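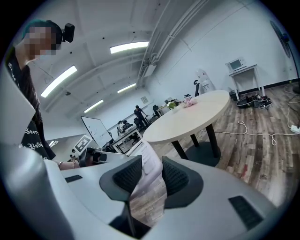 Something white and slightly crumpled between two dark grey gripper fingers.

Praying the psalms through Lent – what do you do with the angry ones?

Posted by marshlight, January 19, 2026
In: Prayer and worship

Hello all, long-time reader, very occasional poster. I've got it into my head that this Lent I'd like to pray the psalms every evening at home. Ash Wednesday falls in February this year so I've got a few weeks to get myself sorted, and I thought I'd ask before I start and make a mess of it like I did last time.

Last time (two years ago) I started at Psalm 1 on Ash Wednesday and just ploughed on, several a night, reading them out loud at the kitchen table. The first week was lovely. Then I began hitting the ones where the psalmist wants his enemies' teeth broken and so on, and I didn't know what I was supposed to be doing with my face, let alone my heart. I haven't really got enemies. I've got a neighbour who parks across my gate. I felt like a fraud saying it, so I started skipping those bits, then I was skipping whole psalms, and by the third week I'd stopped altogether and was watching telly with a guilty conscience.

Things I'd like to know, in no special order. Do I have to do them in order? Is it cheating to leave verses out? Is it better to do one slowly or several at the usual pace? I have 15 minutes most evenings, before the rest of the house wants the kitchen back. And does it matter which version I use? I've got my grandmother's prayer book, which I love but is a brick of a thing (600 pages, print like ants), and a modern Bible from our church in Stukcombe, which is easier but a bit flat when you say it out loud.

I'm Church of England, middling, if that makes any difference. I did go on a quiet day at Wistel in the autumn and the leader told us to "pray the psalm you're given", which sounded wonderful in a room with a log fire and rather less wonderful when I got home and tried to work out what it meant. Nothing too academic please! I have tried to read a commentary and I got as far as the introduction.

plainsong_pat
Regular member

Oh, I do feel for you, I've done exactly this, down to the telly. I've been saying psalms most days for a good while now and I still have patches where they go completely dead on me, so please don't think you failed at it.

Order first. No, you don't have to go from one to a hundred and fifty. Your grandmother's book, if it's the Prayer Book I think it is, has them divided up by days of the month, morning and evening. Look down the psalms and you'll see little headings telling you which day you're on. I'd not take on the full dose at home, though. Some of those evenings are long (the fifteenth evening is a notorious one, it's a single enormous psalm about the history of Israel and I've seen a whole choir turn grey) and you'd never fit it into the time you've got. What I'd do is look up the day, see which psalms are set for that evening, and choose one of them. Just the one! Then you're still more or less keeping step with other people who are using the book, and I find that a great comfort on a wet night when I'd rather be doing anything else.

Say it twice. First time straight through at a normal speed, out loud, with a proper breath at the colon in the middle of each verse. The breath matters more than you'd think. When people say psalms together in church there's usually a little silence there, and at home on your own it's terribly easy to gallop over it. Second time, slower, and stop when something catches. If nothing catches, carry on to the end and say the Glory be and put the kettle on. Some nights nothing will.

Now the angry ones. What changed it for me was being told that I wasn't necessarily saying them for me. I'd been treating every psalm as if it had to match how I felt that evening, and of course most of them didn't. There was I, warm and fed, announcing that my bones were out of joint. But somebody's are. So now, when I get one that's full of enemies and pits and snares, I stop before I begin and think of a person or a place it might belong to. It might be something from the news, or someone in hospital, or a person who's been treated badly at work and can't say so. Then I say the psalm on their behalf, as it were, lending them my voice. It doesn't make the nasty verses nice. I do still wince. But I've stopped feeling like a fraud, and I've found I pray for people I'd never have thought of.

As for leaving verses out, plenty of printed service books put brackets round the fiercest ones so that they can be left out in public worship, so you'd be in respectable company. I used to leave them out and I now mostly put them back in. I wouldn't lose sleep over it either way. If there's one you truly can't say (the end of 137 for me, for years) then read it silently, or stop for a moment at that point, and go on.

Version – use the brick for speaking and the modern one for finding out what on earth it means! I keep both open. Mine's propped up on the bread bin. And do try a lamp closer to the page, the ants get bigger.

If the daily scheme feels like too much, begin with 13. It's very short, it starts off with "how long", it complains good and hard and then it turns round in the last couple of verses and you don't quite know how it got there. I've said it in car parks. It was the first one I ever learnt by heart, and I'd put in a word for learning one by heart over Lent, if you want something to show for it at Easter.

Tobermory_Bell
New member

use an app. I have the Levik one, it reads it to you and you don't have to hold anything. there is a setting for Lent

marshlight
Original poster

Thank you, that's kind! I think I'd like to be away from my phone for this one, it's got the whole family on it. But I might try having it read to me on the bus.

And Pat, the bit about saying it for somebody else has properly cheered me up. I think that might be what the Wistel leader was getting at. Did you mean you choose the person first, or wait and see who turns up?

plainsong_pat
Regular member

Either! I usually have a look at the first verse and somebody turns up. If they don't, I go with whoever's been annoying me. (Your neighbour with the car may come in handy.)

oldnorthaisle
Regular member

I'd go a bit differently from Pat, although I agree with most of that.

I think there's something to be said for letting the angry psalms be yours. I was brought up to be polite to God and it took me a long time to notice that I was only ever telling him the tidy parts. When my husband was ill I couldn't pray anything at all for weeks except 88, which has no happy ending, it simply stops in the dark. I was so grateful it was in there. I wasn't lending my voice to anybody, I was borrowing one. So if you come across a verse and think "well, I haven't got enemies", I'd sit with it a minute before handing it over to somebody else. It may be there's an old hurt in there that you've been stepping round. Or there may not! You may just be a contented sort of person, in which case Pat's way is the better one.

On how much to do, I'd go smaller still. One psalm for a whole week of Lent. Say the same one every evening. By the third night you'll be bored stiff and by the fifth you'll have started to hear it. I do this with a notebook (I'm fussy and get the Kikuchi ones with the soft covers, but the back of an envelope would do) and copy out one line each night, whichever line I've been chewing on. No comments, no thoughts, only the line. Reading them back at Easter is always a surprise.

The ones I'd pick, if you want a list: 51 to begin with, as it's the Ash Wednesday one anyway, then 130, 13, 27, 42, and 22 for Holy Week. Keep 100 back for Easter morning and say it with the window open. I've put it in the wrong week before now and it made no difference at all, so shuffle them about as you please.

You will miss evenings. Don't try and catch up. I once had four days' worth stacked up like washing-up and it put me off until Pentecost. Pick up on whatever day it is and leave the others be.

Might be worth asking at Stukcombe whether anyone says evening prayer in the week, by the way. Even once a fortnight in a cold church with two other people helps the evenings at home along.

marshlight
Original poster

I did ask! There's a small group that meets in the side chapel and they've told me to bring a cushion. I'm going with one psalm a week, grandmother's book, and 51 to start. Will report back after Easter if I get past the third week.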